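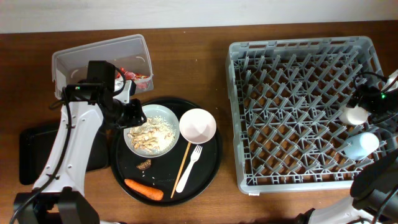

Home | Programs | Classes | Reports | Contact

Youth Judo Program at Trarnoston: Progress Report
May
By Xiaoqing Jin

I am writing to inform the Choo fund of our work during the second period of the grant. The grant pays for mat rental, for the training of new coaches and for the travel of our junior members.

At the start of the period we had 50 children in the beginner classes. Now we have 70, and the evening class at 6:30 is full. For this reason we opened one more class for the age group under ten. The parents asked for it already last year.

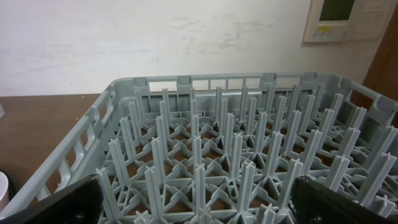 Dish rack with upright pegs, on a brown tabletop.

Two of our older students passed the first part of the assistant coach course. They now lead the warm-up and the falling practice, always with a senior coach on the mat. The second part of the course is delayed, as the teacher from Morkari had an injury of the knee. We expect it will continue in the autumn.

At the Jamix junior tournament our team won two medals, both in the lighter weight classes. I was more pleased with the groundwork of the whole team, which was our weak side in the last report. The throws to the left side still need much practice.
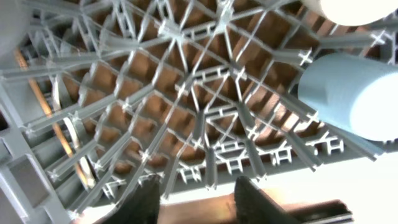

Trarnoston Judo Club, Junior Department

Spending is within the plan, except for travel. The bus to the tournament cost more than we wrote in the application, and we covered the difference from the uniform budget. I ask for your agreement to this change. The receipts are attached in a separate file.

In the next period we will hold the belt examination and replace the oldest mats near the entrance. Please write to me if you need the attendance lists before then.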